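협동로봇 한 대, 정말 필요한지부터 따지는 예산 짜기

작성: 2021년 6월

견적서를 받아 놓고 예산을 짜는 분이 많은데 순서가 거꾸로다. 견적서는 파는 사람이 쓴 글이다. 팔 값은 크게 적혀 있고 나머지는 '별도 협의'라는 네 글자에 들어가 있다. 이 글은 소규모 작업장에서 분류나 집어 담기용으로 로봇 팔을 처음 들이려는 담당자를 위해 썼다. 읽고 나서 안 사기로 해도 손해는 아니다.

1단계. 작업을 한 문장으로 적는다

'물류 자동화'라고 적으면 안 된다. '작업대 위에 흩어진 부품을 집어 상자에 넣는다' 정도까지 내려와야 한다. 문장이 안 써지면 아직 살 때가 아니다. 그다음 집을 물건을 전부 모아 무게, 폭, 가장 얇은 데를 잰다. 영업사원은 대개 네모반듯한 블록으로 시연한다. 우리 서랍 속 물건이 그렇게 생겼을 리 없다.

2단계. 지금 드는 시간을 잰다

우리는 9월 한 달 치 기록을 뒤져서 분류 작업에 144시간이 들어간다는 걸 알아냈다. 회의에서는 다들 200시간은 넘는다고 했다. 그 말만 믿고 투자 회수 기간을 계산했으면 첫 줄부터 틀렸을 것이다. 기록이 없으면 2주라도 손으로 적자. 로봇이 들어와도 이 시간이 0이 되지는 않는다. 떨어진 걸 줍고, 상자를 바꾸고, 멈춘 걸 다시 켜는 사람이 있어야 한다. 견적서의 회수 기간 표에는 그 사람이 없다.

3단계. 팔이 아닌 것의 값을 적는다

아래 항목을 따로따로 적고, 빈칸이 있으면 공급사에 금액으로 답해 달라고 한다.

그리퍼와 교체용 손끝
카메라, 조명, 거치대
작업대 보강과 바닥 고정
안전 평가와 울타리 또는 스캐너
설치와 티칭
교육 (사람이 바뀔 때마다 다시 든다)
유지보수 계약, 2년 차 이후 금액
소프트웨어 사용료

우리가 Bernby에서 받은 첫 견적에는 이 중 세 줄만 있었다. Kollunon 쪽은 줄은 다 있는데 교육이 '무상'이었다. 몇 시간이냐고 물으니 반나절이라고 했다. 반나절 배워서 혼자 재티칭을 할 수 있는 사람이 있으면 나도 만나 보고 싶다.

예비비는 만원 단위로 적는다. 우리는 242만원을 잡았다가 거치대를 한 번 다시 만들고 나서 거의 다 썼다. 퍼센트로 적어 두면 결재 과정에서 제일 먼저 깎인다.

4단계. 도달 거리를 의심한다

사양서의 도달 거리는 팔을 쭉 뻗었을 때 숫자다. 그렇게 뻗은 자세에서 물건을 위에서 똑바로 집기는 어렵다. 작업대 네 구석과 상자 안쪽 바닥, 이렇게 다섯 지점을 정해서 '이 자세로 여기까지 되느냐'를 서면으로 묻는다. Gwenaël Barbier 씨가 예전 교육 자료에 작업대 길이 2000mm를 한 대로 다 덮겠다는 계획을 넣어 두고 어디가 틀렸는지 찾게 했는데, 나는 못 찾았다. 손목이 어느 쪽으로 꺾이는지를 안 봤기 때문이다.

5단계. 사기 전에 시뮬레이션을 달라고 한다

요즘은 웬만한 공급사가 해 준다. Miranda나 Etau 같은 도구로 우리 치수를 넣어 돌려 달라고 하면 된다. 다만 무엇을 넣었는지는 직접 봐야 한다. 크기가 제각각인 물건, 납작한 물건, 서로 붙어 있는 물건이 들어 있지 않으면 다시 해 오라고 한다.

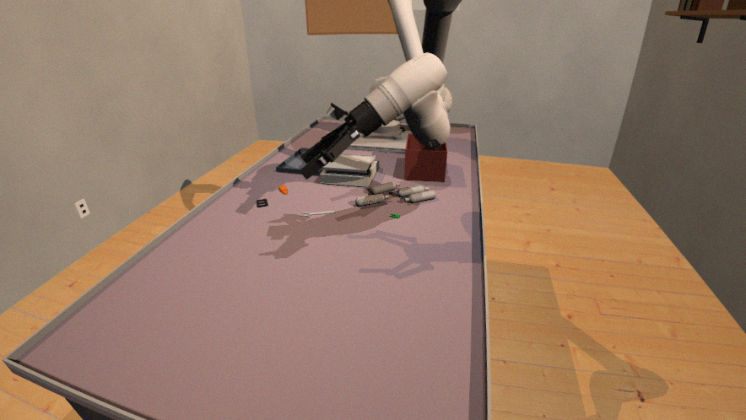 시뮬레이션 검토 화면. 납작한 물건과 한데 모인 원통형 물건이 섞여 있고, 붉은 상자는 작업대 오른쪽 가장자리 근처에 서 있다.

검토할 때 볼 것은 정해져 있다. 상자가 세워져 있으면 팔이 위로 넘어가야 하니 관절이 상자 입구와 얼마나 가까워지는지 본다. 원통처럼 구르는 물건은 집기 실패 후 어디로 가는지 물어본다. 얇고 납작한 것은 손끝이 바닥에 닿지 않고 집을 수 있는지 따로 돌려 달라고 한다. 성공한 장면만 모은 영상은 받지 않는다. 실패 횟수가 적힌 기록을 받는다.

그리고 시뮬레이션이 잘됐다고 해서 현장에서 된다는 뜻은 아니다. 마찰, 먼지, 오후에 들어오는 햇빛은 누가 일부러 넣지 않으면 화면 속에 없다. 실물 시험 하루치 비용을 예산에 따로 올리고, 우리 물건을 들고 가서 돌린다.

6단계. 안 사는 안을 같은 표에 올린다

선반을 다시 짜고 통에 색을 칠하는 데 드는 돈, 대여, 외주까지 한 표에 적는다. Nayara Andrade 씨 팀은 이 표를 만들다가 1년 대여로 돌렸고 지금도 쓰고 있다. 표에서 로봇이 이기면 그때 발주서를 쓰되, 잔금 지급 조건은 '설치 완료'로 두지 말고 1단계에서 적은 문장으로 바꿔 넣는다.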